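Ticket: Home score wrong on the big board, but only sometimes
Product: Wesico pitchside scoreboard, Fluveck handheld controller, Coderetti match app
Status: Closed by reporter

Hello support, me again, the one who looks after the scoreboard at our rugby club. I've read the bit on your form that says to describe the fault in one sentence, so I'll try: on Saturday our score dropped from 7 to 2 in front of everyone when we'd just scored a try.

Right, now the longer version. We had a touring side over from Guimarães in November, their second team against ours, and a proper good afternoon it was. Muddy, close, lots of noise. They had an early penalty so it was 3 to them and nothing to us. We got one over in the corner and somehow the kick went over off the post, so 7 to us, and the board showed it fine. Then our pack rolled a maul in from the lineout (lovely thing, I was shouting too loudly to press the button straight away) and we missed the conversion, so it should have gone to 12. I pressed "try, home" and the board said 2.

You can imagine. Half the touchline thought the ref had taken points off us. The visitors started cheering, the ref looked over, and I was stood there stabbing at the handheld like a lunatic.

What I know for certain:

The Fluveck handheld said 12 the whole time.
The Coderetti app on my phone said 12 as well.
The Wesico board said 2.
The clock was right and the visitors' 3 was right.

I turned the board off and on at half time and it came back saying 2. I'd put fresh batteries in the handheld that morning, so please don't ask me to change the batteries. 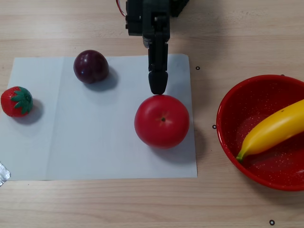
Does the handheld need to be in line with the board to send a score?
It works by radio, so it doesn't need a clear view, but it should be within 200 metres of the board with no metal shed or parked minibus right in front of the aerial.

I found that on your help page and it did get me thinking, as the tourists' coach was parked along the car park fence between me and the board. So that was my first suspect.

Update, first go at it

Went up to the ground on Tuesday before training with the handheld, a flask and my big coat. No coach in the car park this time. I started a new friendly in the handheld, called the teams Home and Away like it does by default, and gave us a try, a conversion and another try. The board said 12, clear as day. I thought, great, it was the coach, I'll write back and say sorry for the fuss.

Then I thought I'd better do it properly. I walked all the way round to the far dead-ball line, about as far from the board as I could get without being in the allotments, and tried again from there. Still 12. I stood behind the metal container where we keep the tackle bags and it was slow, a good few seconds before the board caught up, but the number was right when it came. So radio trouble seems to make the board late, and what we had on Saturday was the board being wrong, and staying wrong. I don't think it's the coach. Sorry, coach.

Next I had a look at the board itself. You told me last season (different ticket, the one with the wasps) how to run the lamp test, so I did that and every segment of every digit lit up. The tens digit on the home side is perfectly happy. I had half hoped it would be dead, because I've got a spare in the cupboard and could have been home for tea.

Update, second go

I had your reply, thank you, very quick. You asked me to do the following and I've done all of it.

Reset the handheld to factory settings. Done. You have to hold the two side buttons down together and the booklet doesn't say for how long, so put that in the booklet please. It's until the beep, and the beep is very faint if there's a scrum session going on next to you.

Check the software on the board. It says it's up to date. The app is too.

Try a different channel. Tried all of them. 12 every time, all correct.

Swap the lead on the board's power supply. Swapped, no difference, although the old one had a nick in it so I've thrown it out anyway.

So by this point I've got a scoreboard with nothing the matter with it, which is a very annoying thing to have when everybody at the club keeps coming up to you going "two!" and laughing. The under-twelves do it as well. They've got a little dance.

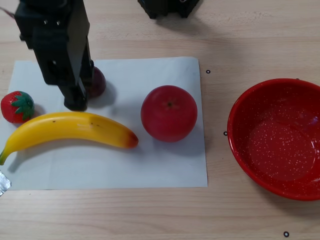 You then asked if I could load the match from the app, the real one from Saturday, and play it through again, rather than making up a new friendly. I hadn't thought of that at all. I didn't even know you could replay one! For anybody else reading, it's under past matches, then the little arrow, and it sends the whole lot to the board again at a speed you choose.

I set it going quickly and watched. Their penalty, 3. Our try, our kick, 7. Then the second try, and the board went straight to 2.

I did a small dance of my own. I'd finally made it go wrong on purpose. I ran it again to be sure and it did the same thing at the same place.

So the difference between the good match and the bad match had to be something in the match itself. Both were friendlies, same length halves, same scoring rules, same colours. The only things I could see that weren't the same were the team names, and I nearly didn't bother with those because who ever heard of a name changing a score?

Update, the names

I made a new match in the app and left everything alone except the visitors' name, which I put in just as it was on the day: Guimarães II. Added points for us up to 9 and it was fine. Pushed it over ten and the first digit went missing. Changed the visitors' name back to Away and the digit came back. Changed it to Guimarães II again, gone again. I did this far more times than I needed to, it was very satisfying.

Then I tried it without the squiggle on the a, so plain Guimaraes II, and everything was fine. Put the squiggle back, digit gone. Then I took off the II and kept the squiggle, and that was fine too! So it needs both, the squiggle and the full-length name.

I sent you all that and went to bed, very pleased with myself.

Your answer, which I'll put in my own words so you can tell me off if I've got it wrong: the board has room for 12 characters in a team name. Guimarães II is exactly 12, counting the gap. But an a with a squiggle takes up the room of 2 when the app sends it across, so the whole name comes out one too long, and the extra bit lands on top of the very next thing in the message, and the next thing is the tens digit of the home score. Under ten there's nothing in that slot to lose, so it looks right. Go over ten and you lose the one off the front.

That explains every single thing we saw. It explains why turning it off and on did nothing, as the name was still there. It explains why the handheld was fine, because the handheld keeps its own score and only sends it out. And it explains why we've never had it before, as the sides in our league haven't got an accent between them.
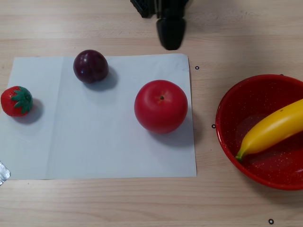 Apple and bowl on the table

What I'm doing for now

Your workaround was to shorten the name or leave off the accent. I'm going to shorten it. I don't like spelling a visiting club's name wrong on our own board when they've come all that way, and "Guimarães" with no II on the end fits with room to spare. We're going back over there on tour at Easter anyway and they've promised to put our name up in full, so it'd be rude.

A couple of things while I've got you:

Could the app warn you when a name is too long for the board? It stops you typing a thirteenth letter, so it's obviously counting something, just not the same thing the board counts.

Could you check the name of the ground and the sponsor line as well? I had a go with an é in the sponsor line and nothing went wrong that I could see, but I only tried a short one.

Also the beep. Please make the beep louder.

I've corrected nothing in the match record, since the app had the right score all along. For the record we lost. They scored in the last minute from a chip over the top that bounced straight up into the winger's hands, and the board, I'm told, was a treat to look at because it gave them every one of their points and us hardly any of ours.

Happy for you to close this one. I'll open another if the next update brings it back, and I've kept the Saturday match saved in the app under "two" so I can replay it for a test.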